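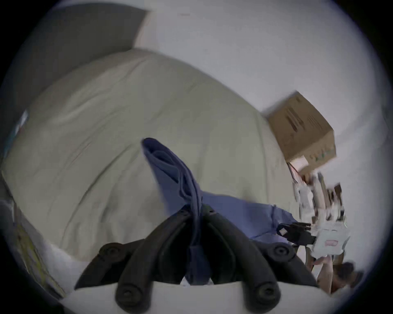

Ermelinda Amaral

Most of the advice I found on drying laundry indoors in winter concerns where to hang it. Very little concerns the air it hangs in. I rent the upper floor of a house in Puscombe with no outside vent and no room for a dryer, so for the past two winters I have treated the back room as a drying room and kept notes.

The quantity that matters is how much water leaves the fabric per hour and where it goes afterward. A full load from my washer comes out 2 kilograms heavier than it will be when dry. I get that number by weighing the basket on a luggage scale before washing and again after the final spin. All of that water ends up in the room air. If it stays there, relative humidity climbs until evaporation nearly stops, and the excess condenses on the coldest surface available. In my case that is the lower left corner of the window, where the putty has failed.

Spin speed has the largest effect and costs almost nothing. The default cotton cycle on my machine spins at 700 rpm. Running a separate spin at the highest setting afterward removes enough water to shorten drying by an evening. Knits come out more creased, and I accept that.

Next is air movement. A small desk fan set on the floor and aimed along the rack, parallel to the hanging cloth, works better than one aimed straight at it. Aimed straight on, it dries the front row and leaves the back row damp. I leave one empty bar between heavy items. Jeans go inside out with the pockets pulled free, waistband up.

Heat is third. I hold the room at 64 degrees. Raising it further dried things sooner but put more water on the glass, and the heating bill for January was unpleasant enough that I stopped.

The dehumidifier is a secondhand Mindolus, bought from a man in Vandaston who had lost the manual. Its built-in humidistat reads low, so I ignore it and use a separate hygrometer hung at rack height, away from the outlet. The door stays shut while it runs. I empty the tank before bed and wipe the float, which sticks if lint gets under it.

Sheets remain a problem. Folded double over the rack they stay damp along the fold, and I have to turn them once. I am going to try a ceiling airer with wider spacing. Pearce sells one with replaceable cord, but I need to find the joists first.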